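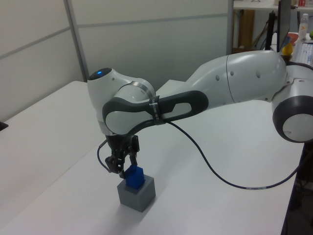 The arm at the test table, blue block going to the gray cube.

1/ I work in assembly at Pritell for a long time now, and since last July we have a robot arm in our building. Several people asked me how is it, so I write a thread. It is only my view from the floor, I am not an engineer.

2/ First, what is our work. We put small inserts into housings. You take the insert, you turn it until it agrees with the hole, you push it down. Then the next one. A tray has 200 of them. If you did it one full winter you know what your thumb feels like in the evening.

3/ The arm does the same movement. On the test table it has a gray cube with an opening on the top, and a blue block to put there. It looks like a toy for children and we all laughed in the first week. Then I tried to think how I would explain to somebody, only with words, how to put a block in a hole. I could not do it well.

4/ When a person does it, the fingers are searching a little. You feel the edge, you move a bit, it goes in. You do not look. The arm must come from the right direction, with the right turn, or it pushes on the rim. So a big part of the work became preparing the things for the arm.

5/ This was my first surprise. I thought automation means that work goes away from my table. In our case a piece of it went away and another piece came. Now somebody decides where the cube stands, how the block is held, how far the gripper opens, and what to do when the part is refused.

6/ That somebody is today Phyllis Heywood and, three days of the week, me. Phyllis was on the line before me and she taught me the inserts. Now we are both beginners again, with the difference that she reads the manual and I press the button first.

7/ About the meeting. The management called all 46 of us to the canteen and showed slides from the integrator, Garrido. The slides said "relieve operators from repetitive tasks." A man from packing asked, relieve them to where? The answer was long and I did not understand it, and I think it was not my English.

8/ In the end no person from assembly was sent home. I want to write this clearly, as in other places it went differently, my cousin's factory for example. But two people who left in autumn were not replaced. This is also a number, only it does not hurt in the same way and you do not get a meeting about it.
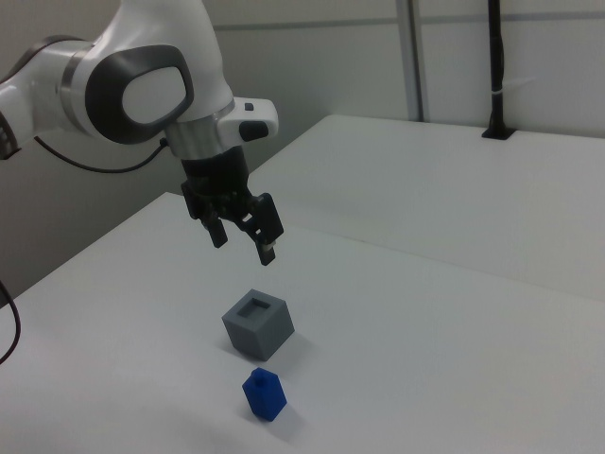 9/ A normal start at the test table: gripper open and up, cube down on the white top, blue piece in front of it. I like to have the table this clean. Phyllis says I am worse than her mother with the crumbs.

10/ The opening in the cube is what we look at most. If the cube stands a little turned, for my eye it is nothing, I correct it without knowing. For the program it matters very much. I learned to see corners. Now I see them at home too, my bread box is not straight and it disturbs me.

11/ Somebody in the comments of my last post wrote that the robot is faster and does not need coffee. About the coffee I agree. About fast, not yet. On an easy part I still finish before it, if we both start together. Where it wins is the hour after lunch.

12/ The real part which will go on the arm is the 3445. It is the one everybody hates, small and smooth, and it comes in orders of 2000. When they told us the arm will take exactly this one, I heard a real applause from the back table. So please do not think we are all against.

13/ What I am against: the screen. We have now a software with the name Flillow that shows every stop of the cell in red. When the arm stops, the red has no name. When I stop the arm to fix a cube, the red has my name. We asked to change this. It is changed to orange. The name is still there.

14/ I spoke with my supervisor about it, calmly, with a paper prepared. I said that if a stop is counted against me, I will wait with the stop, and waiting is what makes a broken part or a bent finger. He listened. The name should disappear with the next update. I will write here when it happens.

15/ Another change is the talking. On the line we sat face to face and the hands worked alone, so we talked whole shifts: children, recipes, who will buy whose car. At the arm you stand and watch, and the watching takes the head. I come home less tired in the hand and more tired in the eyes, and with fewer stories.

16/ I did not expect to miss this. When people discuss automation they discuss wages and jobs, and this is correct, it is first. But I would like that someone who plans the tables also thinks where the second chair will be. We pushed one there ourselves in the end, from the old line.
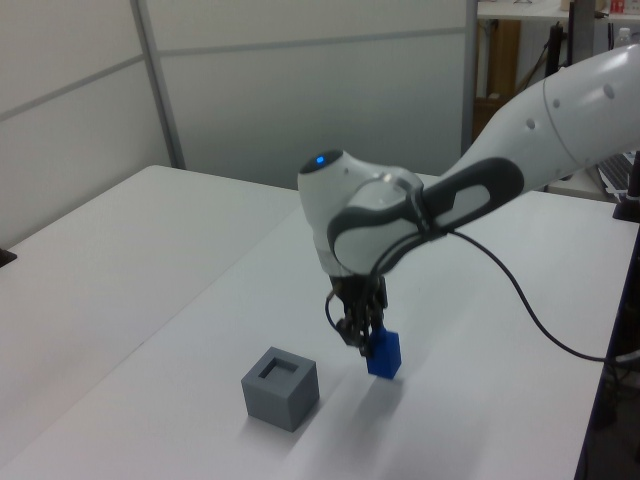 5 min read

17/ The block in the fingers and the cube waiting next to it, this is the moment when I hold my breath a little. Phyllis laughs at me. I do the same when my daughter parks the car.

18/ Practical things, for those who will get an arm at work soon. Ask in the first week who may stop it. Not who knows how, who may. At our place it was not written anywhere, and the new colleagues stood and looked while it pushed on the rim of a part. Now it is on a sheet on the wall: everybody.

19/ Ask for training in paid hours. Our first training was offered "after shift, voluntary, with sandwiches." We said thank you and that we eat at home. The second offer was on Thursday in the morning, and everyone came.

20/ Ask what happens with your pay grade when your tasks change. Mine did change, but it took some months and two letters. Phyllis got hers faster, and I am sure it is because she keeps copies of everything in a green folder.

21/ Watch the cable when you walk near. It hangs down from the arm and takes more place than you think. I am not joking, on my first day I caught it with my sleeve. Now I roll up the sleeves before I go to the table.

22/ And if you are the person from the office who brings the arm: please come and do the insert by hand for one hour before you decide the steps. The engineer from Garrido did this, he sat with us at the line, and after it he changed the way how the part is presented. He also asked for a bandage.

23/ A question I get often: would I go back? To the 3445, no, never. To the line in general, on some days yes. I was good there. My hands knew something that took years, and it is a strange feeling to see that this knowledge is now a few lines that I correct on a tablet. But they ask me what to write in the lines, and before nobody asked me much.

24/ In the Jellport building they will get two arms after us, and some people from there already visited. One woman did not ask about the robot at all. She wanted to know if we still have the break together. We do, at ten, I told her to get it in writing.

25/ That is all for now. If you work beside one of these machines, write me how it is at your place, also if it is bad. I answer slowly but I answer. Next time I want to write about the night shift, where I have to ask the colleagues first if they agree.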